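**Ticket 3396**
**Opened:** 6 Nov 2023
**Service:** Esow order entry, Adex print service
**Site:** Grarer packing room
**Reported by:** Fiachra Daly
**Assigned to:** Macario Rosales
**Priority:** High (changed from Normal, see entry 2)
**Status:** Closed, with one follow-up item

## Summary of the report

Pick lists printed at the Grarer packing room are missing lines at the end. The order is complete on the Esow screen, and the totals at the top of the printed page match the screen, but one or more items do not appear in the list below. No error message is shown to the person who prints the list, and the job is recorded in Esow as "Printed."

The fault does not occur on every order. The packing room first noticed it when a customer called to ask about an item that had been charged and not sent. A check of the paper copies kept for the same shift found further lists with lines missing.

## Steps to reproduce, as supplied

1. Open any mixed order in Esow and confirm that it shows at least one packing note.
2. Select **Print > Pick list** and choose the packing room printer.
3. Compare the last line on paper with the last line on the screen.
4. If the two agree, print the same order again while a second workstation is also printing.

Step 4 was added after the first report. The packing room states that single prints made early in the shift are usually correct.

## Work log

### Entry 1 – Macario Rosales

Report received and acknowledged. The printer was ruled out first. A test page and the printer's own settings page were complete, and a long text document sent directly from a workstation printed in full. Paper size in the driver is set to Letter and matches the tray. The margins were checked because a wrong bottom margin will sometimes cut off the end of a table, but the missing lines are absent from the print file itself, which was saved and opened separately.

The packing room was asked to provide the order type most often affected. The answer was mixed orders, in which bread, fruit and household goods are entered together and then divided between baskets. These orders carry more packing notes than the others, and each note is printed beneath the line to which it belongs.
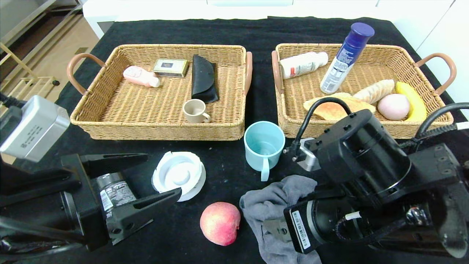
Fiachra Daly wrote that the packing room could not continue to check each sheet against the screen, as there is only one screen at the bench and it is also used to close orders. The reply asked for the priority to be raised and for a decision on whether lists should be written out by hand until the fault was found.

### Entry 2 – Macario Rosales

Priority raised to High. Handwritten lists are not recommended. The following temporary procedure was sent to the packing room and to the order desk:

- Open the order in Esow and select **Preview**.
- Wait until the page count appears at the lower left of the preview window.
- Print from the preview window and not from the order screen.
- Write the line count from the preview on the top right corner of the sheet, so that it can be compared at the bench.

The preview path builds the whole document on the workstation before anything is sent to Adex. In testing, no lines were lost when this path was used. It is slower and should not be treated as a permanent arrangement.

### Entry 3 – Aidan Egan

Second-line review. The packing note field was examined because the last Esow update changed its maximum length to 400 characters. It was thought possible that a note longer than this would end the list early. A copy of the order database was loaded on the test system, and notes were entered at, below and above the limit. Notes above the limit were shortened on the printed page, as documented, and every item line that followed was present.

The field length is therefore not the cause. The shortened notes are a separate matter, and users have been reminded that long delivery instructions belong in the delivery field.

Accented characters were also tested. The carrier record for Ó Briain appears on many of the affected lists, and there was a past fault in which an accented letter in a carrier name stopped the print file at that point. Lists with and without this carrier were printed in turn. Both kinds lost lines when the service was busy, and both were correct when it was idle.

### Entry 4 – Aidan Egan

The Adex service log was set to its detailed level for one full shift. The relevant part is given here with workstation names removed.

```
job accepted type=picklist source=esow
render start
render wait reason=queue
render limit value=3000 ms action=close
job sent pages=1
job complete status=ok
```

The fourth line is the important one. Adex allows 3000 ms for a document to be built. When the limit is reached, it closes the document with whatever has been received up to that moment and sends it to the printer. The result is then reported to Esow as a completed job. The time spent waiting in the queue is counted against the limit, which explains why the fault appears when two workstations print together and why it was not seen by the order desk, where printing is occasional.

The totals at the top of the page are sent first. They are correct even when the list under them is not.
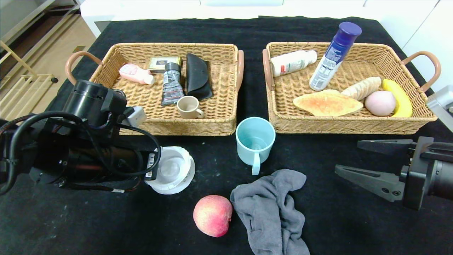
Ruairí Doherty asked whether the same limit applied to shipping labels and customer receipts, both of which pass through Adex, and whether any labels already sent out should be treated as unreliable. A further question was whether the status of "Printed" in Esow could be trusted for the period before the ticket was opened.

### Entry 5 – Aidan Egan

In answer to the above:

- **Shipping labels.** The limit applies, but a label is a fixed form sent in a single block. It is either printed whole or not printed. No action is needed on labels already issued.
- **Customer receipts.** The limit applies and a receipt can lose lines in the same way. The emailed copy is produced by Esow directly and is not affected. Customers who ask should be sent the emailed copy again.
- **Status in Esow.** "Printed" means only that Adex returned a completed status. It should not be used as evidence that a list was complete.

The order desk has been given a report of mixed orders printed by the direct path since the last update. Orders on that report are being compared with the paper copies where these still exist.

### Entry 6 – Macario Rosales

Change made on the test system:

1. The queue wait is no longer counted toward the build limit.
2. The action on reaching the limit was changed from `close` to `hold`. A held job is not sent to the printer, and Esow shows "Not printed – retry."
3. The print queue for the packing room was separated from the queue used by the order desk.

Orders of up to 70 lines were printed from two workstations at once, with notes on every line. All lists were complete. One job was then delayed on purpose to confirm the hold. Nothing came out of the printer, the message appeared on the correct workstation, and the retry produced a full list.

The change was approved by Ehab Abdel Rahman with the condition that it be applied outside packing hours, and that the temporary procedure in entry 2 stay in force for one full shift afterward.

### Entry 7 – Macario Rosales

Change applied to the live system after the close of the evening shift. The Adex service was restarted once. The first restart left the packing room queue in a paused state, and it had to be resumed by hand from the service console. This has been added to the restart instructions, as anyone who restarts the service in future will meet the same thing.

Lists were printed by both paths during the next shift and compared at the bench. No missing lines were reported. Two jobs were held and retried successfully; both belonged to a workstation with a weak network connection, for which a separate request has been opened.
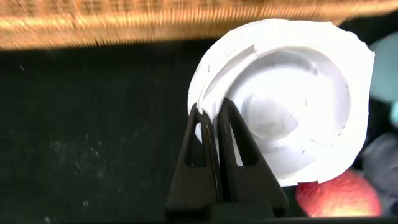
## Resolution

Fault confirmed in the configuration of the Adex print service. Documents that exceeded the build limit were closed early and reported as complete. The limit now excludes queue time, and a job that exceeds it is held.

The temporary procedure in entry 2 is withdrawn. Staff may again print from the order screen. The line count no longer needs to be written on the sheet.

## Instructions for staff

If Esow shows "Not printed – retry," select **Retry** once. If the message appears a second time, print from the preview window and report the order number to the service desk. Do not select **Reprint**, which creates a second pick list under the same order and may lead to the order being packed twice.

Sheets printed before the change and still waiting at the bench should be discarded and printed again.

## Follow-up

A request has been sent to the supplier of Esow for the number of lines to be printed in the footer of each pick list. The supplier has accepted the request for review in December. Fiachra Daly will be copied on the reply.

**Closed by:** Macario Rosales
**Closure accepted by:** Fiachra Daly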